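April, late, in bed at the Koltell

Room 353, third floor, end of the corridor, and I'm writing this with the window open because I can hear the sea and I refuse to shut it out. What a day! I want to get it all down before I fall asleep, so this will be long and probably in the wrong order.

We got to Candley just before noon. The train was slow and full of people with dogs, and then it's the little bus from the station, which takes 30 minutes and goes round every lane it can find. I loved it. There's a bit where the road comes over the top by the water tower and the whole bay is suddenly there, and I actually squeaked. I've been coming past this place on the main road for years and never once turned off.

The Koltell is right on the front and I'd read that they'd done it up over the winter, but I hadn't taken in how much. I remember the old one from a wedding ages ago — brown carpet, brown curtains, a smell of gravy in the lift. Gone, all of it! The lobby is pale and airy now, with the old tiled floor uncovered (it was under the carpet all that time) and big squashy chairs facing the water. They've kept the staircase, thank goodness, with the brass rail you want to run your hand along all the way up. I did, twice.

Our room wasn't ready so we left the bags and went straight out to find lunch. Wind like anything on the front. Half the kiosks are still shuttered at this time of year but the doughnut one was open and I made a note of it for later (we did go back, see below).

Lunch was at Puliten, up the hill behind the church. I'd booked it weeks ago on the strength of one photograph of a pie, and the pie was better than the photograph. Leek and smoked haddock, with a lid so crisp it went everywhere when I put my fork in. It came with a small dish of buttered greens and a jug of extra sauce, and I wish every place on earth would bring the jug. My other half had the crab toast and wouldn't share past the first corner, so I ordered one for myself as a pudding. No regrets at all. Then we had pudding as well, the rhubarb one with the burnt custard.

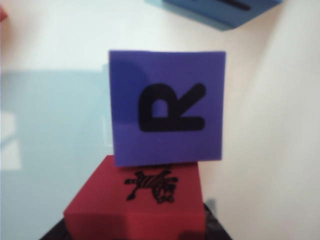 Purple R, with red underneath.

Puliten is tiny, by the way. The tables are close enough that you end up talking to the next one whether you meant to or not, and the couple beside us had been coming since it opened and told us what to order next time. The mussels, apparently, and only if the board says they came in that morning. Written down so I don't forget. They also said to ask for the window ledge table in summer, when they open the whole front up.

Back down the hill to walk some of it off. The tide was right out and you can get all the way round to the second beach on the sand, under the cliff, if you're quick and don't mind a wet foot. I had the wrong shoes. My phone says 3,077 steps for the whole outing, and I can only think it stopped counting out of pity, because my legs say more. We found the old lido with its blue railings, closed till next month, and stood with our noses against the gate like children. I'm coming back for that. I can't think of anything nicer than a cold swim there and then pie.

Doughnuts on the way home, hot, in a paper bag, far too much sugar, eaten standing up behind the wind shelter. Perfect.

The room, then. I was a bit worried we'd been given one at the back, but no, side view of the sea from the bed and a proper one if you lean. The bed is enormous. There are real wool blankets and a reading light that points where you want it to, and a little shelf with a kettle, decent tea and a tin of shortbread that I'm told they fill up again if you ask (I haven't asked yet, but I will). The bathroom has the old deep bath with new taps. I had the water up to my chin and read four chapters. The only thing I'd grumble about is the wardrobe door, which swings open by itself with a long creak, and we've wedged it with a sock. 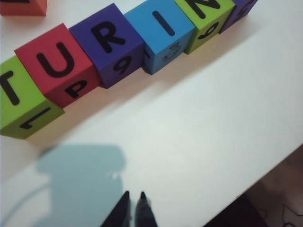 T, U, R, I, N, all in a line.

Drinks downstairs before dinner. They've made a new bar out of what used to be the function room, long and narrow with a curved ceiling, and it was busy without being a crush. I had something with gin, pear and thyme in it, and it was so good I was sad from the halfway point on. The nuts were warm. Why aren't nuts always warm? My other half had a glass of the red they pour by the carafe, Italian, and we got onto the subject of Turin again, and whether this is the year for it. We always say it is. I want the chocolate and the long arcades and a vermouth at six o'clock in some old café with mirrors, and I think if we booked for October we could just about do it. Look up trains tomorrow. Also look up whether the truffle thing is the same month, because that would settle it.

Dinner was at Shehu, and I've saved it for last because I'm still thinking about it. It's a five minute walk from the hotel, down the side street with the fishing tackle shop, and you could easily miss the door. Everything is cooked over wood in one big oven at the back and you can smell it from the corner. We let them choose for us. First came flatbread, blistered and floppy, with whipped cheese and a pool of green oil, and I'd have been happy to stop there. Then peppers stuffed with rice and herbs, then a slow lamb dish in a clay pot that they cracked open at the table with yoghurt baked on top in a golden crust. I had to put my spoon down for a minute. It was tangy and rich and light all at once and I don't know how you do that to a lamb shoulder.

The service was lovely too, very relaxed, someone always passing when you wanted them. They topped up the bread without being asked — dangerous. We were 3 courses in when they brought out a plate of little cheese pastries we hadn't ordered, to try, and of course we cleared it. 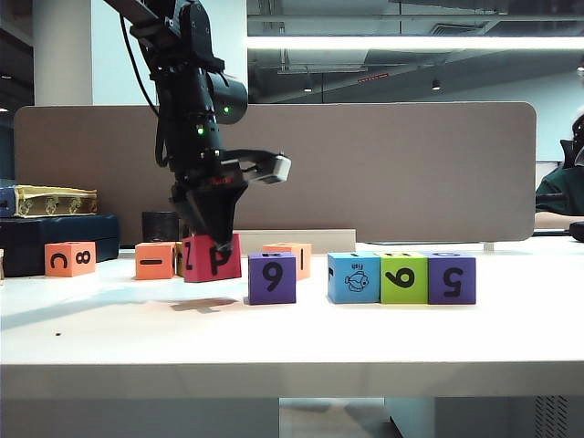

Pudding was a milk cake soaked in caramel, served cold, and we shared one with two spoons and then quietly ordered a second. Coffee in tiny cups, very strong, which may be why I'm still writing at this hour. The bill was less than I'd braced for. I'd put it above a lot of places I've paid double at, and I'd go back tomorrow if we hadn't already promised ourselves fish and chips on the wall.

Walked back along the front in the dark with our collars up. The wind had dropped and the lights were on all the way round the bay to the harbour arm. There was hardly a soul about except a man fishing off the steps and a very wet spaniel who wanted to be friends with us.

Breakfast is from seven and I've already read the menu, which was on the bedside table. It's between the kippers and the baked eggs with chilli butter. I'm leaning towards the kippers, being at the seaside, but they do a potato cake with the eggs and I'm weak about potato cakes. Could have one each and swap halfway.

To do in the morning: ask about the shortbread tin, find out when the lido opens, post the card to Mum, buy some of that green oil from Shehu if they sell it by the bottle. The sock has come out of the wardrobe door. Getting up to fix it, then sleep.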